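Tarkdale, la vallée où l'on reste un jour de plus

Je n'avais pas prévu d'aller à Tarkdale. Mon carnet disait autre chose, une histoire de fjords et de bateau réservé depuis l'hiver, et puis le bateau a été annulé pour cause de vent, et la dame de la billetterie (adorable, un peu lasse, elle avait sans doute répété la même phrase toute la matinée) m'a suggéré de remonter vers l'intérieur des terres en attendant que ça se calme. « Il y a la vallée, m'a-t-elle dit. Les gens n'y vont pas beaucoup, mais ceux qui y vont reviennent avec de la laine. » Je suis donc partie vers la vallée, et je suis revenue avec de la laine, en effet, mais aussi avec un pot de confiture de groseilles à maquereau, un rhume et l'envie très ferme d'y retourner.

Il faut d'abord se représenter l'endroit. Tarkdale, c'est 825 habitants quand tout le monde est là, dans un coin de l'île du Sud de la Nouvelle-Zélande que les cartes touristiques recouvrent généralement avec la légende. Une rue principale large comme un boulevard, avec des auvents en tôle et des bancs sous les auvents. Un pub, une boulangerie qui ferme quand il n'y a plus de pain, une école, un terrain de rugby où paissent des moutons entre les matchs. Derrière, les collines jaunes, sèches, d'un jaune que je n'ai vu nulle part ailleurs et qui vire au rose vers huit heures du soir, quand on croit la journée finie et qu'elle recommence. Et au bout de la route, le lac Clolloter, long, étroit, d'un bleu laiteux, où l'on se baigne en poussant de petits cris.

J'y étais en février, c'est-à-dire en plein été austral, au moment où les grands sites du pays débordent et où l'on fait la queue pour photographier un arbre. À Tarkdale, la seule queue que j'ai faite était celle de la boulangerie, et encore, j'ai soupçonné les gens devant moi de traîner exprès pour bavarder.
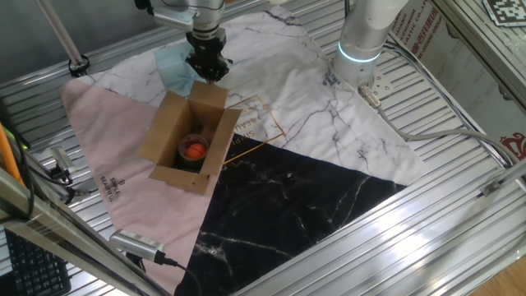

La vallée vit depuis toujours du mouton et un peu du fruit, et le tourisme y est arrivé tard, presque par la porte de derrière. Pendant longtemps, les voyageurs se contentaient de traverser : ils faisaient le plein, achetaient une tourte à la viande et filaient vers le col de Pearce, d'où la vue est si belle qu'on oublie volontiers ce qu'on a laissé en bas. Puis un ancien tondeur, Angus Paewai, a transformé les quartiers des tondeurs de la ferme familiale en chambres d'hôtes. Les anciens dortoirs sont devenus cinq chambres toutes simples, avec des couvertures de laine, des fenêtres à guillotine qui coincent et une cuisine commune où l'on finit toujours par éplucher quelque chose pour quelqu'un.

« Au début, ma sœur pensait que j'étais tombé sur la tête, m'a-t-il raconté en me servant un thé si fort qu'il aurait pu tenir debout sans la tasse. Elle me disait : qui va payer pour dormir là où on dormait gratuitement en se plaignant ? » La réponse est venue la première saison sous la forme d'un couple de cyclistes allemands, arrivés pour une nuit et restés jusqu'à la fin de la semaine. Depuis, c'est un peu la règle de la maison. On réserve pour une nuit et l'on descend au petit déjeuner, l'air gêné, demander si par hasard la chambre serait encore libre. Angus a cessé de prendre des réservations trop serrées. Il laisse toujours du jeu entre deux arrivées, comme on laisse de la place dans une valise.

J'ai fait exactement comme les autres, bien sûr. Le premier matin, je voulais seulement voir le lac avant de repartir. Il y a un sentier qui part derrière l'école, suit un canal d'irrigation bordé de saules et débouche sur la rive en 30 minutes, si l'on ne s'arrête pas. Je me suis arrêtée. Il y avait des mûres (très bonnes), des poules d'eau, un vieux monsieur qui réparait une clôture et qui tenait à m'expliquer pourquoi la clôture de son voisin était moins bonne que la sienne. J'ai mis la matinée entière. Au retour, la boulangerie n'avait plus de pain mais il restait des brioches au fromage, et j'ai pris cela pour un signe.

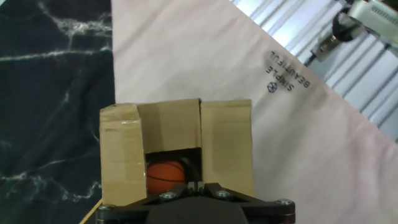
Une balle orange dans l'ouverture d'un carton posé sur du papier rose pâle.

Monter au col

Pour le col de Pearce, en revanche, il faut s'organiser un peu. La route est goudronnée jusqu'à la dernière ferme, ensuite c'est du gravier, et la plupart des loueurs de voitures n'aiment pas du tout cela. Lisez bien votre contrat avant de vous lancer, j'ai rencontré sur place un jeune couple de Lyon qui l'avait lu après. Le plus agréable reste la navette Flisell, un minibus vert qui part devant le pub et que conduit une dame d'un calme absolu, même lorsque le troupeau d'en face a décidé d'occuper toute la chaussée. Il y a deux départs par jour en été, l'un tôt le matin, l'autre après le déjeuner. Prenez celui du matin ! La lumière est plus douce, le vent n'est pas encore levé, et l'on a le temps de redescendre à pied par l'ancienne piste des bergers si les genoux sont d'accord.

Là-haut, il n'y a rien. Je le dis comme un compliment. Une barrière, un panneau qui donne l'altitude et que le soleil a presque effacé, des touffes d'herbe dorée qui sifflent, et les vallées qui s'ouvrent de part et d'autre jusqu'à des montagnes encore blanches. Je me suis assise contre la barrière avec ma brioche au fromage et j'y serais peut-être encore si la conductrice n'avait pas klaxonné, très poliment, pour rappeler que le minibus devait redescendre.

On m'avait dit que la descente à pied était facile. Elle l'est, dans l'ensemble, à part un passage de pierrier où j'ai terminé sur le derrière devant toute une famille de Christchurch, laquelle a eu la gentillesse de regarder ailleurs. Prévoyez de bonnes chaussures, de l'eau (le ruisseau du bas est à sec en fin d'été) et un coupe-vent, même si le ciel est parfaitement bleu au départ. Mon rhume vient de là.

La laine, tout de même

Venons-en à la laine. L'ancien hangar de tonte de Clolloter, sur la rive nord du lac, abrite maintenant une petite filature où l'on peut entrer quand la porte est ouverte. L'entrée est à 5 dollars, à glisser dans une boîte en fer, et pour ce prix on a droit à l'odeur du suint, au vacarme des cardes et aux explications de qui veut bien s'interrompre. Les couleurs sont celles du pays : le jaune des collines, le gris des galets, un bleu un peu trouble qui imite le lac et qui n'est jamais deux fois le même. J'ai acheté trois écheveaux alors que je ne tricote pas. Ma mère, elle, tricote, et j'ai désormais une écharpe à laquelle je tiens énormément.
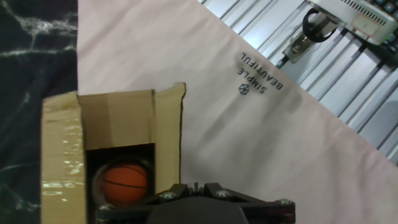 Carton ouvert et ruban adhésif froissé, sur fond rose pâle.

Le soir, à Tarkdale, il n'y a pas grand-chose à faire et c'est très bien ainsi. On dîne tôt. Au pub, la carte tient sur une ardoise et le plat du jour est de l'agneau, quel que soit le jour. Chez Angus, on mange ensemble si l'on veut, sur la longue table des tondeurs dont le bois garde des initiales gravées au couteau, et la conversation roule sur la pluie, le prix des clôtures, les enfants partis en ville et ceux qui sont revenus. Un soir, quelqu'un a sorti une guitare à laquelle manquait une corde. Un autre soir nous avons éteint toutes les lampes et porté les chaises dehors. Le ciel de l'hémisphère Sud, quand on n'y est pas habitué, donne un peu le vertige — on cherche la Grande Ourse par réflexe, comme on cherche ses clés, et il faut s'y faire, elle n'est pas là.

J'ai demandé à Angus s'il craignait que la vallée change, maintenant que des gens comme moi viennent y traîner et écrivent ensuite des articles. Il a pris son temps. Il se rappelle l'époque où la banque a fermé, puis la quincaillerie, et où l'école a failli suivre. Les chambres d'hôtes, la navette, la filature, ce sont des salaires, et parmi les élèves de l'école il y a désormais les enfants de ceux qui les touchent. Il aimerait simplement que les visiteurs restent un peu, qu'ils achètent leur pain sur place et qu'ils referment les barrières derrière eux. « Surtout les barrières », a-t-il ajouté, et j'ai compris qu'il y avait une histoire derrière, mais le thé était fini et les chiens attendaient.

Il y aurait encore à parler des vergers, des abricots vendus au bord de la route dans des seaux, de la petite église en pierre dont la clé se demande à la maison d'à côté, et de la baignade du soir, à l'heure où le lac a pris un peu de la chaleur du jour (un tout petit peu). Plusieurs lectrices à qui j'avais parlé de ce voyage m'ont surtout posé une question pratique.

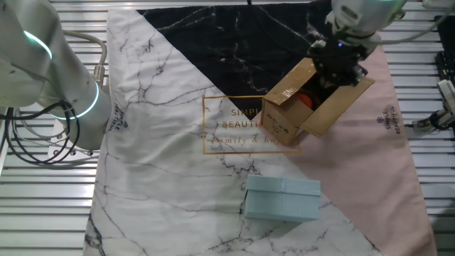 Peut-on visiter Tarkdale sans voiture ?

Sans difficulté en été, à condition de ne pas être pressé. L'autocar régional s'arrête devant le pub en fin de matinée, la navette Flisell dessert le col de Pearce, et le lac se rejoint à pied par le sentier du canal. Pour la filature de la rive nord, mieux vaut emprunter un vélo à votre hôte ; la route est plate, et le vent vous pousse à l'aller. Hors saison, la navette ne circule que sur demande : téléphonez la veille, de préférence avant l'heure du dîner.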